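Dureza da água e sabão em pó

Medi a dureza da água da torneira durante 31 dias, sempre de manhã, com tiras reagentes e uma titulação semanal para conferir. A média ficou em 20 graus franceses.

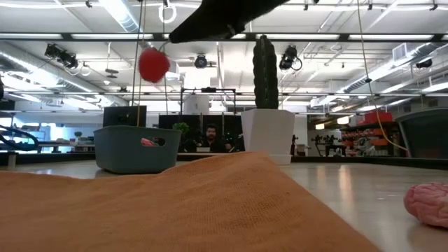 Com esse valor, a dose indicada na caixa do detergente é a intermédia. Usei-a em cinco lavagens a 40 graus e o enxaguamento saiu turvo em duas. Baixei a dose e prolonguei o ciclo.

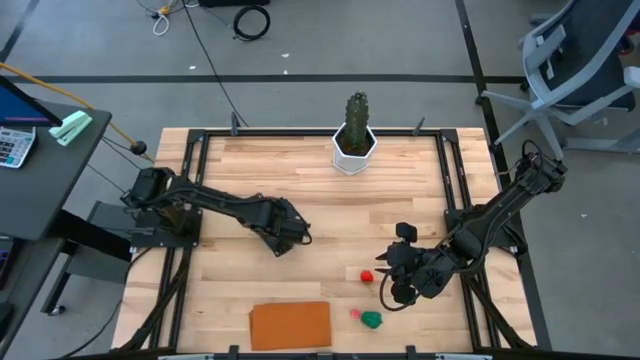
O vinagre substitui o amaciador em água dura?
Só em parte: dissolve o calcário depositado nas fibras, mas ataca as borrachas da máquina se for usado em todas as lavagens.

Em agosto repito a titulação.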